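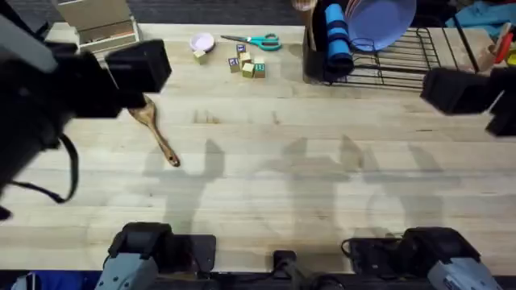

How long should I wait between coats of oil?
Leave each coat overnight, and longer if the room is cold or damp.

Section 7: Oiling your table for the first time

This is the best part of owning a Gristen table! Bare wood drinks up the first coat and the grain comes alive while you're still rubbing. Set aside an evening for it. The steps are the same for the Mahawong and the Plorncombe, and you can use them on wooden spoons and boards too.

You will need: one 1,000 ml can of Demura table oil, fine sandpaper, three or four lint-free cotton cloths, thin gloves, a bucket of clean water.

1. Wipe the top with a barely damp cloth and let it dry completely. The surface will feel a little fuzzy.
2. Sand lightly, always along the grain. Go easy on the corners.
3. Brush or vacuum off the dust, then wipe with a dry cloth.
4. Shake the can well and pour a small puddle in the middle of the top — less than you think you need.
5. Spread the oil with a folded cloth, working along the boards. Do the edges and end grain now as well. End grain is thirsty, so give it a second pass right away.
6. Wait 26 minutes, then wipe off everything that hasn't soaked in. The top should feel smooth with no sticky patches.
7. Leave overnight and repeat from step 4. Most tables are happy with two coats, but a third on the end grain is well worth it.

Note: If you find a tacky spot the next day, rub in a few drops of fresh oil, wait a moment and wipe it all off. It nearly always comes right up.

CAUTION: Oily cloths can heat up and catch fire on their own. Soak them in the bucket as soon as you finish, then lay them flat outdoors to dry. Never ball them up or put them in the trash wet with oil.

CAUTION: Keep hot pans and standing water off the table for the first week.

After that, cook, roll dough, spill things and enjoy it! See Section 8 for yearly care — we like October, before the heating goes on.

Guide revised 2009-04-25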